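Taste panel members wanted - Nirnoddale

Pay: £18 a session, in cash or by bank transfer
Where: the old dairy building, Nirnoddale, ground floor
When: evenings from November, 6.30pm start
Run by: Cimmont, with Shigeru Fujimoto and Yao-tsung Peng

We are looking for people to eat ordinary shop cakes and tell us what they think of them. If you have seen adverts like this before you will probably expect the next line to say you need a "passion for food" or a "refined palate". Please leave both at home. We have read a great many tasting reports written by people with refined palates and have learnt very little from them, apart from a lot of words for vanilla.

What we want to find out is fairly dull. Bakeries and supermarkets are fond of putting "new improved recipe" on the box, and we would like to know whether anyone eating the thing can tell. Our suspicion is that in most cases they can't, and that in a fair number of the rest they can and liked the old one better. We may be wrong. Shigeru thinks we are, and he is the one who bought most of the cakes for the trial run, so he has eaten more of them than the rest of us.

Who we are

Cimmont is a small outfit that tests claims made about everyday food. We publish a newsletter, which is paid for by the people who read it. We take no money from bakers, shops or makers of cream. Last year we looked at "slow-proved" bread, and before that at Nosteo, a sweetener that was said to leave no aftertaste. It left one. The firm wrote to us at some length about that, and we printed the letter in full.

What you would do

You come in, sit down and get a plate with a sample on it. You eat as much or as little as you like, then fill in a short form. There is water and plain cracker between samples. In some rounds you will be given three pieces, two of them the same, and asked which is the odd one out. In others you will be asked whether you would buy it again at the price shown. We don't ask you to rate "mouthfeel". If you have something to say about how it feels in your mouth there is a box at the bottom of the form, and we do read it.

You will not be told the maker or the price until the form asks about price, and you will not see the box. You may well guess. Plenty of people are sure they can spot their favourite brand blind, and we look forward to meeting them.
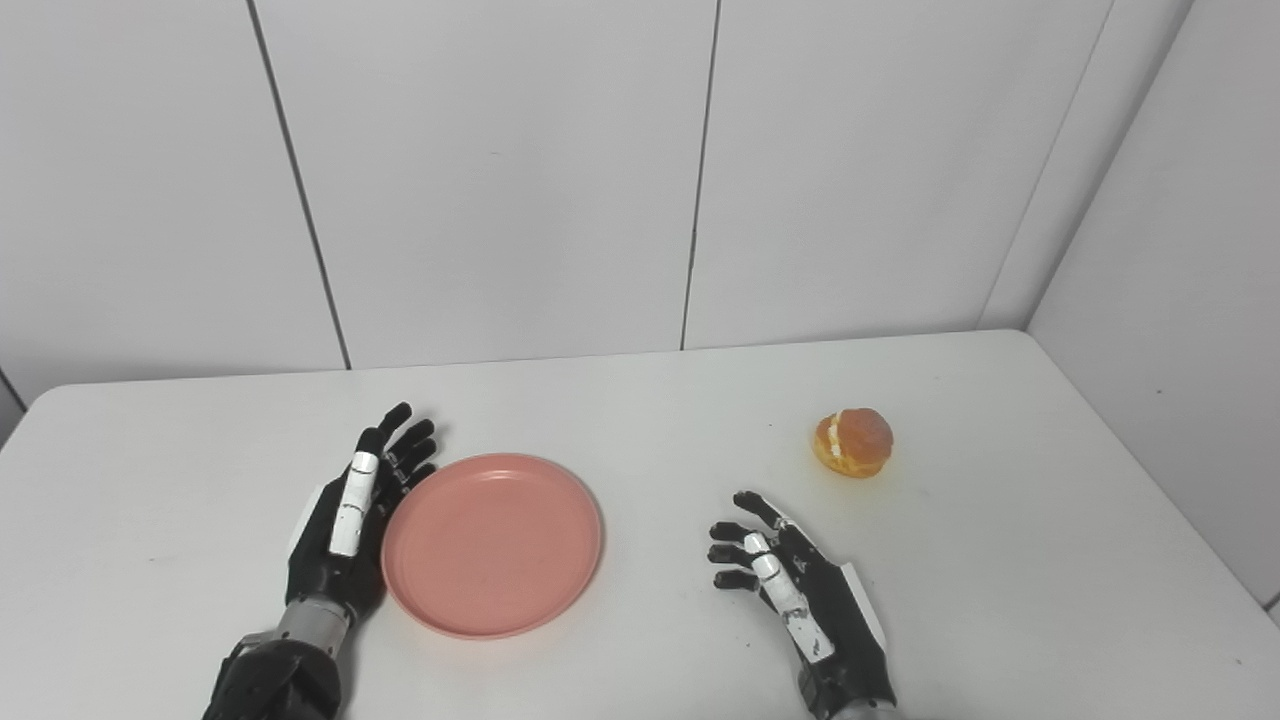 Each person does 10 sessions over the winter, and no session runs longer than 2 hours. That includes waiting, which there will be some of. Samples have to come out at the same temperature for everyone, and Yao-tsung, who runs the evenings, won't hurry them for anybody. Bring a book. Phones are allowed while you wait but not while you are tasting, as one person saying "this one's the posh one, isn't it" into a phone is enough to spoil a round.

We do ask for all 10. People who do three and drift off leave us with numbers we can't use, and we would sooner have a smaller panel that turns up. If you miss one through illness we can usually fit you in at another sitting.

Who we want

You need to be 18 or over and able to get to Nirnoddale under your own steam. Buses from Ross stop at the end of the lane, but the last one back is at 9.10pm and it has been known to leave early, so don't count on it.

You should eat cake now and then. Once a month is fine. Every day is also fine, and we won't pass it on to your doctor.

We can't take you if you:

- have an allergy to milk, egg, wheat, soya or nuts, even a mild one
- work for a bakery, a supermarket or a food marketing firm, or live with someone who does
- have trained as a taster (sorry, but see above)
- have lost your sense of smell and it hasn't come back

Smokers are welcome. So are people who put sugar in everything. Most tasting panels turn these people away and then wonder why the public disagrees with them.

What you get

£18 for each session, paid at the end of that session. There is no bonus for finishing and no prize draw. We looked at offering a prize draw and decided that people who join for a hamper tend to be nice about the samples.

You will also get the full results before they go in the newsletter, including your own scores next to everyone else's with the names taken off. In the trial run this was not always a happy experience. One man who had picked the same sponge as both his best and his worst of the evening asked for a recount. He got one, and it came out the same.

We can't pay travel. We know that makes it poor value for anyone coming a long way, and if you live the far side of Ross you should do the sum before applying.

A few things people ask

Will it be good for me? No. The samples are small, but it is still cake.

Can I bring a friend? They can apply too, but you will be sat apart. Couples agree with each other far too much.

Is this secretly an advert for something? A fair thing to ask, and we would ask it as well. The list of who pays us is on the wall by the door and you can read it before you sign anything.

Can I find out which cake was which? Yes, at the end of the final session and not a minute sooner.

What happens to my answers? The forms are kept under a number, and your name is kept on a separate sheet in a different cupboard. Once the results are out the sheet is shredded. The newsletter goes to 1000 readers, none of whom will know you were there unless you tell them.

How to apply

Write to Yao-tsung Peng at Cimmont, the old dairy, Nirnoddale, or put a note through the door. Give your name, your age, how we can reach you, and which evenings you can't do. Then tell us, in a few lines, about a cake or bun that you think has got worse over the years and how sure you are that it wasn't you who changed. We don't need a CV.

We answer everyone, though it may take us a couple of weeks. Places are filled in the order that suitable letters arrive, and the list closes at noon on the last day of October.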